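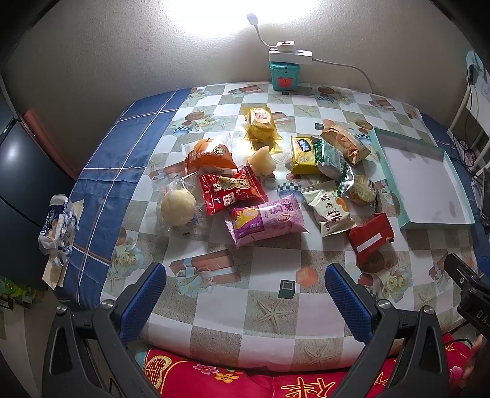

Why Bread Goes Stale

Leave a slice of bread on a plate overnight and by breakfast it feels hard. Most people say it has dried out. That is partly true, but bread goes stale even inside a sealed bag, where very little water can escape.

The main cause is starch. Flour is full of it. Starch comes in tiny grains, and inside each grain the starch is packed in neat, tight rows. When dough bakes, the grains soak up water and swell, and the rows come apart. This makes the inside of a fresh loaf soft.

As the bread cools, the starch starts to line up again. The rows pull closer together and the crumb gets firm. Some of the water moves out toward the crust, so the crust turns leathery while the middle feels dry.

Cold speeds this up. Bread kept in the fridge goes stale faster than bread kept on the counter. The freezer is different – it is so cold that the starch can hardly move at all.

Why do some buns stay soft for longer? Sugar and fat both slow the change. Sweet buns often have plenty of each. A wrapper helps too, by keeping dry air away.

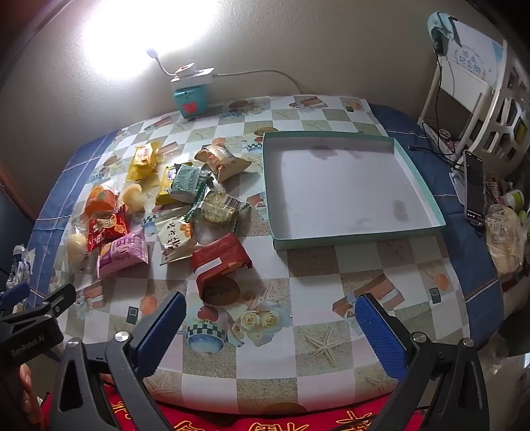

A kitchen table with a wipe-clean cloth is a good place to try the test below.

Try it yourself

You need three slices from the same loaf and three bags that close. Put one bag on the counter, one in the fridge and one in the freezer. Wait two days. Let the frozen slice thaw in its bag, then press each slice gently with a finger. Which one springs back best?

Now ask an adult to toast the firmest slice. Heat loosens the starch again, so the middle turns soft for a while. Eat it soon – it firms up again as it cools.

Stale bread is safe to eat. Moldy bread is not. If you see fuzzy spots, throw the whole loaf away.

Written by Mojtaba Jafarzadeh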